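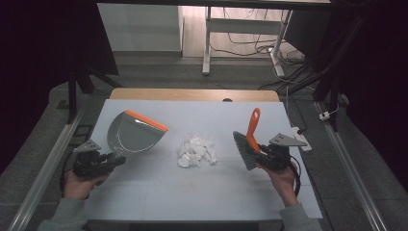 Trarnine Lab studies how manipulation policies can be learned from demonstrations recorded with hand-held grippers. Our current work concerns two-handed tasks in which each tool constrains the other. In the sweeping task the operator holds a dustpan in the left gripper and a brush in the right, with a pile of crumpled white paper scraps between them. The Burnthorpe set contains 3291 demonstrations over 3 tasks, of which 2260 passed our timing filter. Policies trained on the filtered subset completed more trials than policies trained on the full set, and we now filter by default.

The lab was started by Ieva Koppel and Saulius Laur. Sadia Memon leads data quality. Raimonds Lapiņa maintains the evaluation protocol, under which every policy is run for 200 trials before a result is reported.

Reading time: 1 min

Recent
Timing filters for two-handed demonstrations
Evaluation protocol, September revision
Dvorak: notes on trajectory alignment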